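Quick one tonight because I promised Thư Bạch I'd write our bench rules down somewhere that isn't a sticky note. She's been asking since October. So. Rules for the kitchen table, as they stand, subject to arguing.

First. Reset before you run. Every time. Plate goes back to the top middle, toaster oven stays on the side it's always on, food around the plate. No "close enough". Godard (our task sheet, long story, don't ask) has a layout for each task and you match it by eye against the printout, then someone else looks too. Two people. One person always sees what they expect to see.

Second, leave the mess in. I know that sounds like it fights with the first one. It doesn't. If the task is about the banana, the orange slice and the strawberry still stay out. We had a whole batch last year with nothing on the table but the target and the results looked great and meant nothing. Threw away 70 episodes. I am still a bit sore. 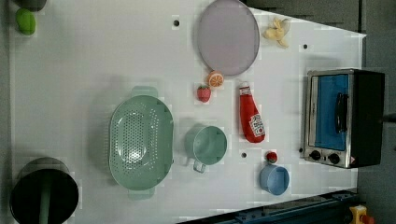

Third is the stop button. Hand near it whenever the arm has power, and I mean near, not "in the same room". Whoever is on the button isn't on the keyboard. Isn't on thier phone either. Recep and I went back and forth on this one, he thinks it slows the day down. Sure. Fine by me.

Also you say "arm live" out loud before power goes on and you wait for the answer. An answer is a word. Nodding doesn't count.

Speed: first run of any new task goes at the slow setting, and it stays slow for 3 clean runs. If you change the gripper fingers that's a new task. If you move the oven, new task. People hate this.
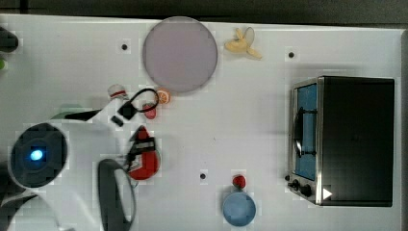
posted by Ayten Soylu | 2022-07-20 | filed under: bench notes

Cables. Look at them before every run, the whole length, with the arm at both ends of its reach. Nothing loose lying on the table where the fingers go. If a cable is across the workspace you stop and reroute it, you don't "keep an eye on it". Berhanu Berhe has a nice habit of tracing each one with a finger while the power's off and I'd like all of us to steal it.

Logging. Write down the failures. Dropped it, missed it, pushed it off the table, all of it, same sheet as the good ones, same pen. Don't rerun a bad one and keep only the second try. If you stopped it by hand that's a failure and it gets a line saying who stopped it and why. Short is ok. "Did not like the noise" is a perfectly good line. 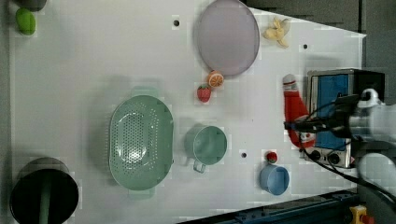

Nobody reaches in while it's moving, obviously, but also nobody reaches in when it's just paused. Paused is still powered. Power off, say "arm off", then fix your strawberry.

Still open: whether the pot counts as clutter or as a fixture (Tuncay says fixture, I say whatever's on the sheet), and whether 8 runs in a row is too many before swapping who's on the button. I think it is. Attention goes before you notice its gone.

Will add the bit about naming files when I've had some sleep. Comments are open, be nice.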